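Pesitz bedroom bin and liner set. Round wastebasket for carpeted rooms, supplied with 48 liners. August stock ships with the printed roll.

## Liner

Clear plastic, folded outward over the rim. The print reads backward from the inside; this does not affect fit. Paper, cups and small wrappers need no second bag.
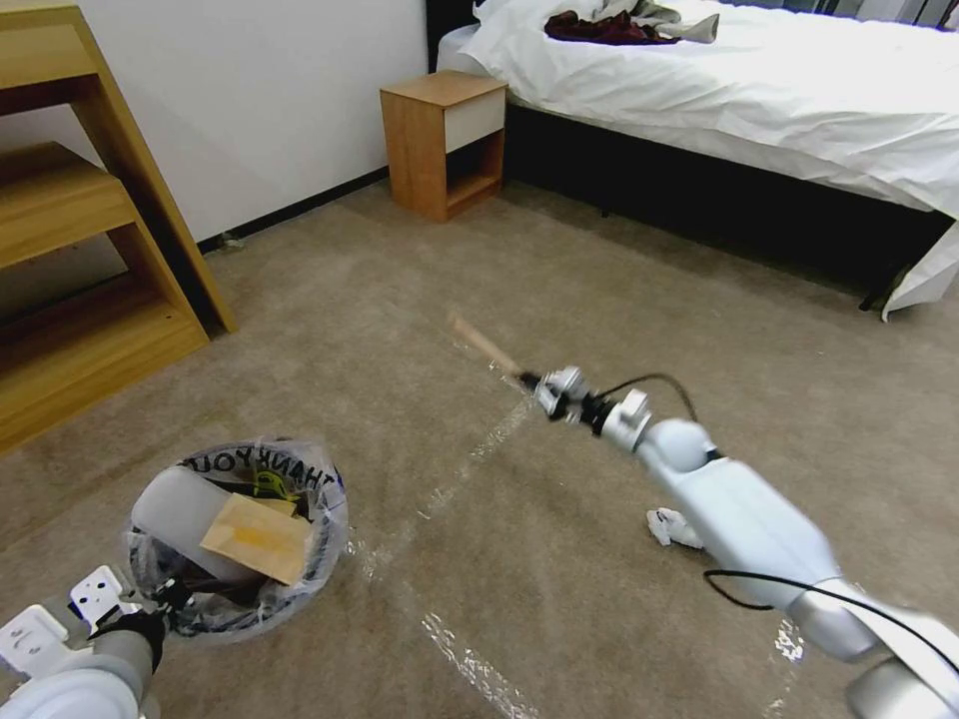
## Placement

Stand the bin on the floor within reach of the desk or bed. On carpet, divide the open area into large rectangles with clear packing tape and clear one rectangle at a time. Flat litter such as tissue and thin sticks is picked up first, folded cardboard last.

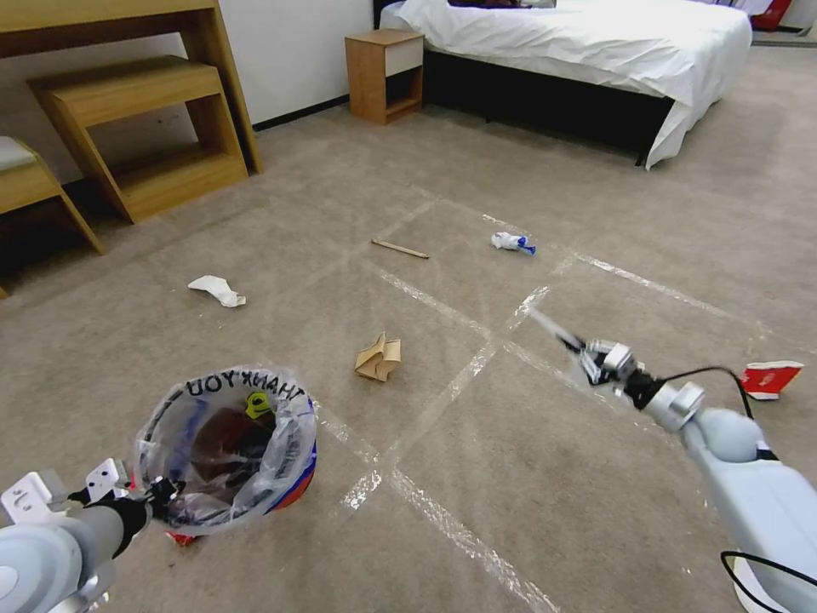 Ashley Dunmore writes that she skips the tape in small rooms and works from the wall to the door, emptying the bin at 2 liners a week.

## Floor tape

Charbonneau clear tape is sold separately, order code 600. Press it down by hand and lift it slowly against the pile. 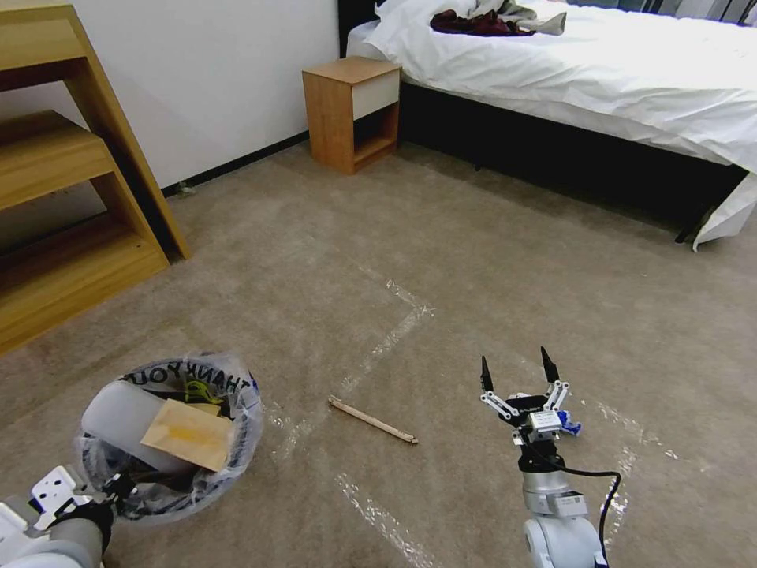

Tape should be removed after each session. Adhesive left on carpet collects lint and is harder to lift later. Clear tape wrinkles on pile, and the glossy streaks along the zigzag line are normal for this surface. Re-press only where an end has come up.

## Capacity and changing

Change the liner before the contents reach the fold. Code 700 is the tall liner and does not fit this bin.

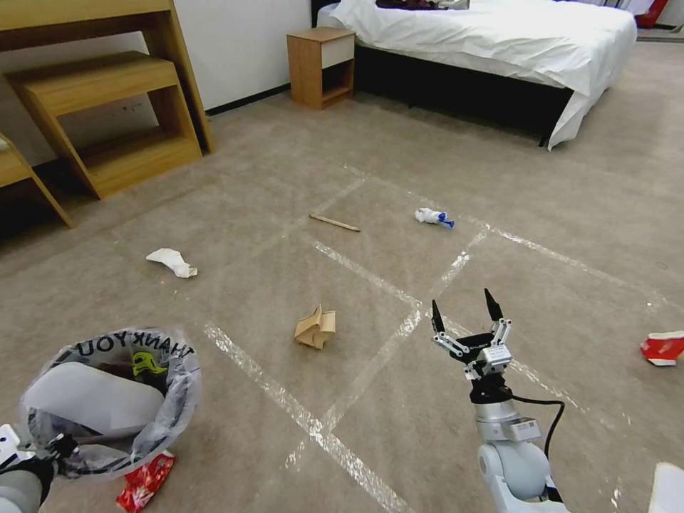 Bulky items use up volume faster than weight. Flatten cups and boxes before disposal. One large white item already fills much of the bag opening, and cardboard folded upright like the brown piece on the carpet would take up what remains.

Replacement liners: Custia, order desk Vendula Sokol.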